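Lost property: the great sorting

Lost property at the Menard Building is now open for claims. It has been moved out of the cupboard under the back stairs, where it had been building up since January, and into Room 277, where there is daylight and a door that shuts. Anything not collected by 2023-05-12 goes to the charity shop on Sirnham Road, and we mean it this time. (We meant it last time as well, but the shop was closed for stocktaking and everything came back.)

First, the clothing. If you have lost a coat you will have noticed, because it was a cold spring. If you have lost a jumper you may simply have assumed that you owned fewer jumpers than you thought. Please come and check. There is a lot of grey. Grey is evidently what people put on when they're coming to us, and what they take off ten minutes later when the radiators get going, and several owners have already been in to say theirs is "the grey one", which has not narrowed it down.
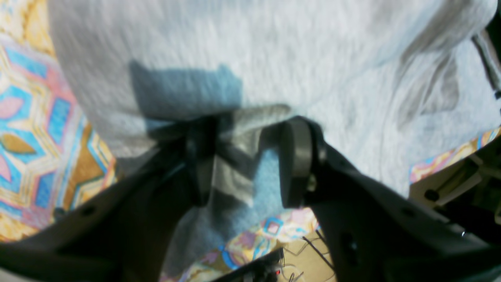

Anything soft and fuzzy gets laid out on the big patterned cloth, the turquoise, pink and mustard one, so that we can see it properly. The cloth is itself lost property. Opinion is divided on whether it is a tablecloth or a rug, and the owner is welcome to come and settle the matter, although we have grown fond of it and may ask searching questions.

Muireann Buckley has taken charge of folding. She favours sleeves in, sides to the middle, then in half and half again, and she'd be grateful if people looking for a cardigan would lift the pile from the bottom instead of pulling from the middle like a magician with a tablecloth. Pockets have been emptied into envelopes and the envelopes clipped to the garments. Shopping lists have been kept. Half a flapjack has not.

A few things worth knowing about garments before you come:

Shrinkage. We've washed nothing. If it doesn't fit any more, that's between you and the winter.

Name tapes. Four things had one, and all four went home within the week. Draw your own conclusions and buy some tape.

Gloves. Singles only, naturally. They are in the shoebox. You may take one to match the one you have, but please don't take one to match the one you wish you had.

Umbrellas. These are staying by the front door as a sort of lending library, which is how they were being used anyway.

Then there are the cables. We had planned to do the clothing this month and the cables at some unspecified point after retirement, but they were at the back of the same cupboard and came out with everything else, so we've had to face them.

A cable is a strange thing to lose. Somebody brings one in, plugs something into something, gives a talk, and goes home with the laptop and without the lead. A year later nobody can say what it was for, and it can't be thrown away in case it turns out to be the only one of its kind in Dinbridge. So it goes in with the others, and overnight they all tie themselves together. Ghazal Salehi spent most of a Tuesday afternoon teasing them apart and reports that she now has strong views on people who wrap a lead around their elbow.

Most of it is black, and most of it is unlabelled. The honourable exception is the item marked CHOQUETTE, in capitals, in blue marker, on a white paper label. We have been through the phone list and the bookings diary and found no Choquette, nor anyone willing to admit to being one. It may be a surname. It may be what somebody called their equipment. Whoever you are, you did the right thing and labelled your belongings, and we are sorry that it has done you no good so far.
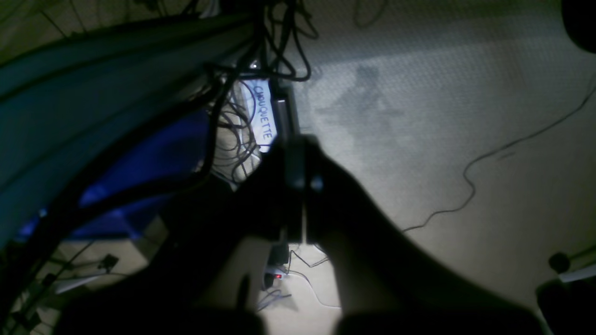

Menard Building Users' Club, Lost Property and Stores

To claim a cable, please bring the thing it plugs into. We can't hand one over on the strength of "it was black and quite long". If the thing it plugs into is too big to carry, a photograph of the socket will do, and Ghazal will do her best. Chargers for phones that are no longer made are in a separate tray and may be taken by anyone feeling sentimental.

What happens to the rest? Clothing to the charity shop, as above. Working leads will go to the Mohammadi Rooms across the yard, who tell us they are always short of them, and who will presumably be writing an item like this one in a year or two. The remainder goes to the electrical skip at the Dinbridge tip. Ghazal has a car and a free morning, and would like some company for the drive if anybody fancies it.

Finally, a word about the cupboard. Now that we can see the back wall for the first time in living memory, we've found a brass coat hook and the date 1898 scratched into the plaster beside it. So the cupboard was built for coats, and for a while people must have hung them up in it and gone home in them. We propose to bring this custom back. There will be hooks, and the hooks will be for things whose owners are in the building.

Room 277 is open on weekday lunchtimes, and if the door is shut, knock, as Muireann is probably behind it with her arms full. There is a sheet to sign when you take something away. Please write legibly and put what you took. The last sheet had one entry reading "mine", and we are none the wiser.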